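Why I've Stopped Putting Everything on the Sign

I drive past the same message board every morning on my way into Skilholm, and I have never once finished reading it. It's one of those trailer-mounted ones with the amber letters, parked on the shoulder just before the bridge. It has four screens of text. At the speed limit I get one and a half of them. I know that something is happening to a lane in February, and I know there's a website, and that's it. I've been going past it for weeks!

I rent equipment for a living, signs mostly, plus barriers and light towers and whatever else is in the yard. So you'd think I'd be in favor of more words on more boards. More screens, bigger trailers, longer rentals, everybody's happy. But I've come around to the opposite opinion, and my customers are probably tired of hearing it: most rented signs say far too much, and those of us who rent them out are letting it happen.

Somebody calls up and wants a board for a street fair. I ask what it should say. They read me a paragraph. The name of the fair, the sponsor, the hours, the parking arrangements, a thank-you to the neighbors, and a phone number with an extension (an extension, on a sign, for people in moving cars). And the easy thing is to type it all in, because the board will take it. You can add a fifth screen. The software doesn't argue with you.

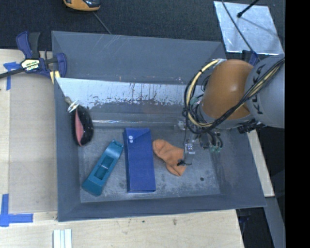

Written by the owner and yard manager, Pelletier Sign & Barrier Rental

I used to be the guy who typed it all in. What changed my mind was a job out at the Clistora outlet mall a couple of years back. They were repaving the main entrance and wanted drivers to use the back one. Simple enough. We gave them two boards, and each board had the full story on it: the reason for the work, the dates, an apology, the store hours, and then on the last screen, the words USE REAR ENTRANCE. You can guess how that went. Cars rolled right up to the cones, stopped, and sat there reading. The line backed up past the gas station.

By 10 in the morning I was standing in the weeds with a laptop, deleting things. I cut it down to ENTRANCE CLOSED and an arrow. The line was gone before lunch. I've thought about that line of cars a lot since then.

Now, there's a fair argument on the other side, and I hear it from event people especially. They say the board is the only thing they're paying for, so it has to do all the work. I get that. A rental isn't cheap, and if you've just signed an invoice for $1,758, four words feels like a pretty thin return. But you aren't buying words. You're paying for a driver to do one thing at one spot, and every extra line makes it less likely.

If you really do have five things to say, rent smaller signs and spread them out. Plain printed A-frames at the parking lot, where people are on foot and have time to read, will do more for your sponsor than any light-up board on the highway. I charge a lot less for those, so you can believe me when I say it's not a sales pitch.

The other thing I'd love to see go away is animation. The Bultitness boards we bought last year came loaded with 102 little built-in effects - wipes, sparkles, a truck that drives across and drags the letters behind it. My nephew thinks the truck is fantastic. I think the truck uses up two seconds when the driver could have been reading. We leave all of it switched off now unless a customer asks, and then I try to talk them out of it (I don't always win).

So what do I do about the paragraph people? I ask them to read their message out loud, once, at normal speed, while I tap my pen on the counter. Three taps and I stop them. It's a little rude, I know, and one woman hung up on me when I did it over the phone. She called back the next day with six words and they were good ones.

As for the board by the bridge, it isn't one of mine. I did call the number on it, which I only got because I pulled over and waited for it to come around again. I left a message offering to rewrite the thing for free, and I'm still waiting to hear back.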